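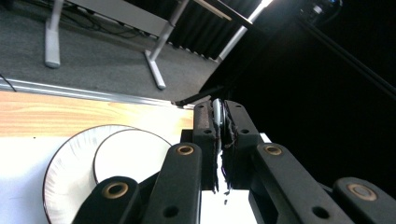 Adi Sopacua

February 2021

Transposing the harmonium part down a tone was meant to be an evening's work. It has taken most of the month, and I am writing up the method while I still remember which version of the score is the correct one.

The piece is a set of songs by a local composer, printed privately and, as far as I can tell, sung very little since. Lai-ching Tsao wants to record them. She is a mezzo with a comfortable low register and a dislike of sitting on the passage between E and F sharp for whole pages, and the set as printed does exactly that. A tone down puts most of the long notes on D and E and leaves the climax of the third song on an F natural, where she can open it out. We tried a semitone as well. It gave her nothing in the middle of the voice and gave me five flats.

On a piano I would do this at sight, or near enough. The harmonium is less forgiving. The instrument we have is a Verbruggen, a pressure model with a divided keyboard, and the divide falls at a fixed point. Stops to the left of it work the bass, stops to the right work the treble. A melody that sits just above the break in the printed key drops across it when the whole part moves down, and two or three notes of the phrase come out in a different colour from the rest. In the second song this happens in nearly every bar.

There are three ways round it. The first is to register both halves alike, so that the break can't be heard. This works for the hymn-like songs and makes the others dull. The second is to play the right hand an octave up on a lower-pitched stop, which keeps the line in one half and at the correct sounding pitch. The third is to revoice the chords so that the tune stays in the upper half and only the filling crosses over. I used the second for songs one and four and the third for song two. Song three I left as it was, with matched stops, as the texture is too thick for anything clever.

Playing up an octave has a cost. The lower-pitched reeds speak more slowly, and the delay grows towards the bottom of the compass. At a metronome mark of 60 it isn't noticeable. At 100, the marking for song four, the right hand arrives late unless it is played early on purpose, and that is difficult to do while following a singer who is herself placing consonants before the beat. I practised it against a recording of Lai-ching's line alone until the offset became a habit.
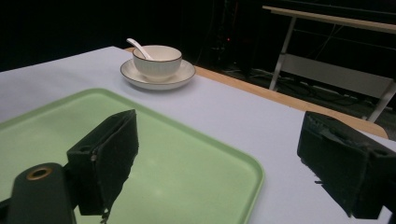
Wind is the other constraint. With the expression stop drawn, the reservoir is bypassed and the feet control the pressure directly. The composer asks for expression throughout. Long swells on full chords use wind quickly, and the lower the chord the more it uses, so the transposed version is hungrier than the original. I have marked the pedalling into the part in pencil, left and right, in the same way a cellist marks bowing. In two places I have taken out a doubled bass note. The chord is still complete and the swell now lasts to the end of the bar.

The text needed some attention too. The printed underlay in song two puts a weak syllable on the highest note of the phrase, and the manuscript copy held at Grorcombe has it one note later. I don't think the manuscript is in the composer's hand, but its reading is easier to sing and agrees with the second verse. We have followed it. Anyone performing from the print should look at bars 9 and 27.

Page turns: the new copy was set in Oduvis, which handles the transposition itself without trouble but moved every stop indication to the wrong stave when I changed the key. I put them back by hand. I also forced the system breaks so that each turn falls on a rest or on a chord the left hand can hold alone. Song four still has one bad turn, and I have memorised the four bars after it.

The tuning of the instrument is fixed and slightly sharp of modern pitch. For voice and harmonium this makes no difference. It will matter for the last song, which has an optional viola part, and the player will have to tune up to us. I have warned her.

Rehearsals so far have been done separately, with recordings sent back and forth. The hall at Bradenar has agreed to let us in when it is allowed to reopen. It seats 300 and has a wooden floor and a fairly dry sound, so I expect to need less staccato than I have been using at home, and possibly a softer stop in the bass. I have left those markings out of the clean copy until I have heard the instrument in there.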